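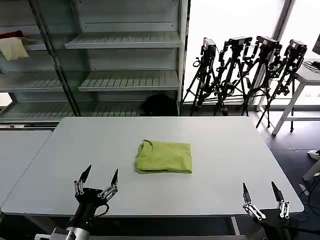
Edivaldo Bragança

I have been folding T-shirts wrong for my whole adult life, according to a book my sister-in-law mailed me in the winter. It is 143 pages long and it is about folding. I read all of it, mostly out of spite, and then I spent two weekends in March trying to find out if any of it holds up.

The author's big claim is that a shirt should end up as a rectangle that can stand on its edge in a drawer. You lay it face down, bring the sides in, tuck the sleeves back, then fold up from the hem. She says it takes a few seconds once your hands learn it. My hands have not learned it. I get the rectangle all right, but the collar is a nuisance. The lime-green one up top is a decent fold by my standards and there is still a bit curling up at the corner, a loose flap or the collar edge, take your pick. The book's photos never have that. I would like to know what they are ironing those shirts with.

A big table does help, I will give her that. I used to fold on the bed, and a mattress is a terrible surface for it. Everything sinks and the sides come out uneven. On a flat, smooth top you can press the fold down with the side of your hand and it mostly stays. A kitchen counter would do. You don't need the folding board she wants you to order, which is a hinged sheet of plastic as far as I can tell.

Now for the standing-up part. I filled one dresser drawer her way and left the one under it in my usual stacks. The upright shirts looked terrific until I took 2 out to wear. Then the neighbors slumped into the gap, and by the end of the week the front row was lying down. Ottavio Grasso, who lent me a set of drawer dividers made by Luron, swears they fix this. They do fix it, if you don't mind giving up the space for a good three or four shirts. I minded. He can have them back whenever he comes by.

What about wrinkles? The book says fewer, and I saw no difference. Cotton that came out of the dryer late was creased both ways. A heavy sweatshirt wouldn't make a rectangle at all, more of a loaf.

She also says you can see every shirt at once. True, but I own mostly gray shirts. Seeing all of them at once has not improved my mornings. Lime green I could already find.

So the stacks are back in both drawers. I did keep the first half of her fold, sides in before you fold up, as it makes a squarer pile and the pile tips over less. I've also stopped balling things up on open shelves, where they always end up hanging off the front.

My sister-in-law has asked twice how I liked the book. There's a second volume, on towels.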